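Film Studies 8 - class notes, November 18, 2019
Reviewing movies: the short notice

Read before section. Bring one review you disagreed with.

1. Plot
Two sentences, tops. Set up the problem, stop there. Endings stay out, even for old movies. Most first drafts spent half their lenght on plot - cut it.

2. Performances
Name the actor, then one moment. "She was great" tells a reader nothing. What did she do with her hands, her voice, the pause before the line?
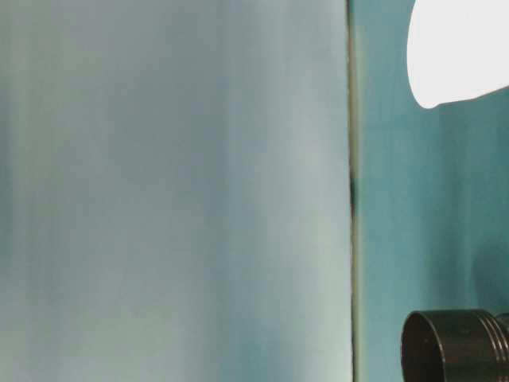 3. The verdict
Should be clear by the second paragraph. Mixed is fine, vague isnt. Guðlaug Grímsdóttir's handout on star ratings is in the folder - skim it, esp. the part on three-star reviews.

Assignment
100 words on any movie from the Renton screening list. No first person. Long version (2,000 words) comes later, dont start it yet.

Questions - office hours, Kirkegaard building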